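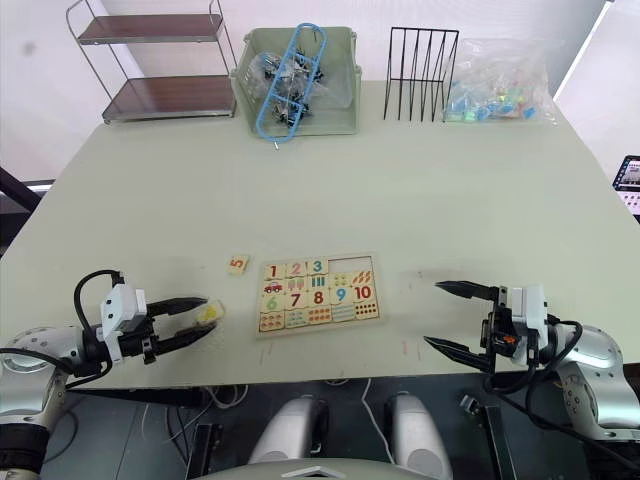

Memorandum from the Second Bench

To: All inspection staff, Gemcombe Works
From: The Second Bench
Subject: Arrangements following the installation

1. Purpose

The management of Dreline has asked each bench to set down in its own words how the work has changed. The First Bench has declined. The Second Bench submits the following, which was agreed on Wednesday during the tea interval and typed up afterwards by the undersigned, who has been at Gemcombe for 25 years and holds the key to the stationery cupboard.

2. The work as it was

Staff will recall that every number puzzle leaving the works was formerly taken apart and put back together by hand before packing. A tile that stuck was sanded. A tile that fell out was sent back to the saw room with a note, and the saw room replied with a note of its own, not always polite. The fastest of us could clear 109 boards in a shift. The record was chalked on the back of the door, where it remained until the door was painted.

It was not quiet work. There was a wireless, and there was an argument about the wireless. New starters were taught to feel the edge of a tile with the thumb and to look at it only when the thumb was in doubt.

3. The work as it is

The Lo Presti machine now lifts the tiles out and returns them. It has two arms and works from one side of the table. The staff of the Second Bench, formerly 8 in number, are 2. The remainder were offered places in dispatch or at the Cusalero warehouse, and most accepted. A cake was provided by the company. 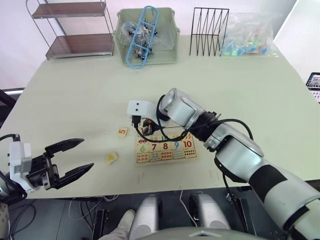

The duties of the two who remain are to attend, to record and to intervene. Attending takes up the greater part of the day. Recording is done on a printed sheet with a column headed "Reason", in which it is permitted to write "Unknown". Intervening requires the pressing of a button and a wait, after which the tile may be moved by hand and the button pressed again.

It was explained at the briefing that the machine would learn from its mistakes. The Second Bench asked whether it might be told about the thumb. The gentleman from Lo Presti wrote this down and asked how the thumb knew. A discussion followed which overran the time allotted, and no form of words was found. One colleague offered her hand across the table so that he might press the edge of a tile against it himself, but he had a train to catch.

4. Matters arising

The undersigned wishes to record that on a recent evening, after the shift had ended and the machine had been switched off, a board was taken apart on the bench and put back together by hand, by both members of staff, with their eyes shut. This was not authorised. No boards were lost. The five went in upside down and had to be turned.

The Second Bench requests that one board in each delivery be set aside for this purpose, and that the wireless be returned from dispatch.
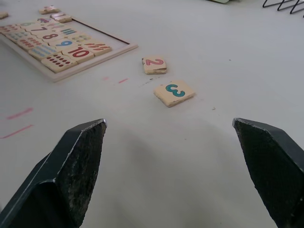 5. Reply from the management

The request concerning the boards is approved for a trial period ending in June. Boards used in this way are to be entered on the printed sheet, and the column headed "Reason" must be completed. The request concerning the wireless has been passed to dispatch, who have asked for it to be put in writing.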